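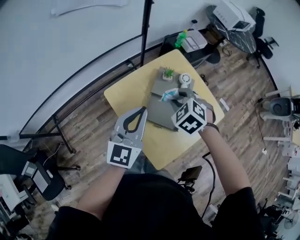
Beatriz Fonseca asked whether the July sheet could be reused as it stood. It could not – items 4 and 7 have been reworded, and the comments column now has to be filled in for every line marked Attention.

ROOM AND TABLETOP INSPECTION – PAKANO, ROOM 151
Date: January 14, 2022
Inspected by: Hiu-tung Hung
Checked by: Roscoe Lindqvist

1. Work table stable, no rocking under hand pressure
Result: Pass
Comment: Square light-yellow table. Leveling feet tightened at the last inspection, no change.

2. Tabletop items kept on the tray
Result: Pass
Comment: Potted succulent in white square pot is on the dark gray tray. Water the plant at the sink and let it drain before it goes back.

3. Wiping cloths
Result: Attention
Comment: White-and-blue cloth in use at the tray. Replace cloths after 6 uses. The log shows more than 8 for the current one. New pack requested from Plistum.

4. Floor free of paper, packaging and offcuts
Result: Attention
Comment: Small white strip of paper on the wood floor, right side of table. Loose paper on this finish is a slip hazard. Pick up before the next session.

5. Cables clear of walking routes
Result: Attention
Comment: Dark cables run across the floor near the side table. Fit the low-profile cover (Drendetti, gray) or reroute along the wall. Cable ties alone are not accepted.

6. Bottles closed and upright
Result: Pass
Comment: Green plastic bottle on the black side table. Cap checked by hand. Keep bottles off any surface with a powered device.

7. Chairs parked clear of the table
Result: Pass
Comment: Casters turn freely. Gas lift on one chair sinks slowly under load; reported separately.

8. Round table, dark marble pattern
Result: Pass
Comment: No chips at the rim. Do not use abrasive cleaner.

9. Fire extinguisher tag in date
Result: Pass

ACTIONS
Item 3 – Sarla Jaiswal, on delivery.
Item 4 – closed during inspection.
Item 5 – Tipene Trevaskis. Measure the run before ordering; the cover is supplied in 3,000 mm lengths and cannot be joined.

Retain this sheet in the room binder until the next inspection is signed.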